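Week 3 notes: Writing the methods section

Hi all. These are my notes from Sunday's catch-up session, cleaned up a bit for those of you who couldn't make it. Bring a printout of your own draft next time, because we're going to mark them up with pencils and it's a lot more fun on paper.

We're on methods sections this week. I know, I know! It's the part everyone leaves until last and writes in one sitting with a cold coffee. I used to do that too, and my first advisor sent mine back with a single question mark on every page. 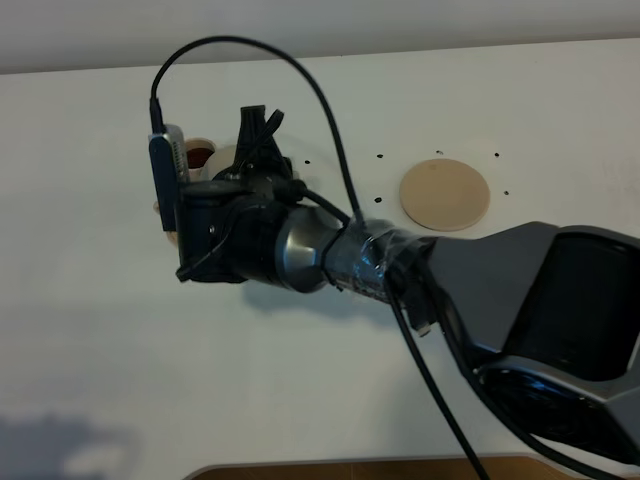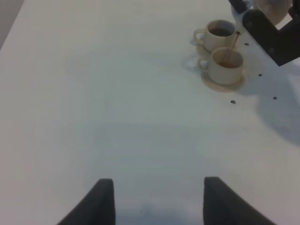 Okay, so who is a methods section for? I like to picture one tired person in another building who wants to do what you did. They don't know your shorthand or which drawer the good scissors live in. Write to that person and most of your decisions get easier.

Start with the order of things. Most drafts I read are in the order the writer remembered them (guilty!), so the sample prep turns up after the results of the sample prep. Go back and put the steps in the order they happened. If two things ran side by side, say so plainly: "While the trays were drying, we coded the surveys."

Next, amounts. Look at this sentence from an old student draft, used with permission:

"A number of households in Tostham were contacted and a good portion replied."

Matúš Šťastný, who wrote it, laughed out loud when I read it back to him. His fixed version went like this:

"We mailed the survey to 400 households in Tostham in February. We received 239 completed forms."

See how much calmer that is? It's shorter on adjectives and you could check it. He also moved the reminder postcards into their own sentence, which they badly needed.

Then there's the passive voice question, which I get every single term. You're allowed to say "we." Really! Some departments still grumble, so look at what your own readers publish and follow that. What I don't want is the passive used to hide who did a thing. "The forms were sorted" leaves me wondering if it was you, your roommate or a machine.

Names of products and tools: give them once, in full, the first time, and then use the short form. If you weighed things on a Derel scale, tell me which model, then call it "the scale" forever after. Don't switch to "the balance" on page two just for variety. I'll think you bought another one.

A word on what to leave out. You don't need the history of your field here, and you don't need to tell me the method was "carefully" done. I took 40 uses of "carefully" out of one thesis chapter and it read exactly the same, only faster.

Reading for this week: the Kuipers chapter on procedures (skip the bit on footnotes, we'll do that later) and Saturnino Miranda's short handout on tense. His table of past and present verbs is the clearest one I've got, so keep it next to you while you write.

To do before we meet:

Write one page of your own methods, steps in order.
Circle every vague amount and swap in the real one, or write "not recorded" if you don't have it.
Give the page to a friend outside your subject and ask them to tell it back to you.

That last one stings a little. Do it anyway, and write down where they got stuck, as that's where we'll start with the pencils.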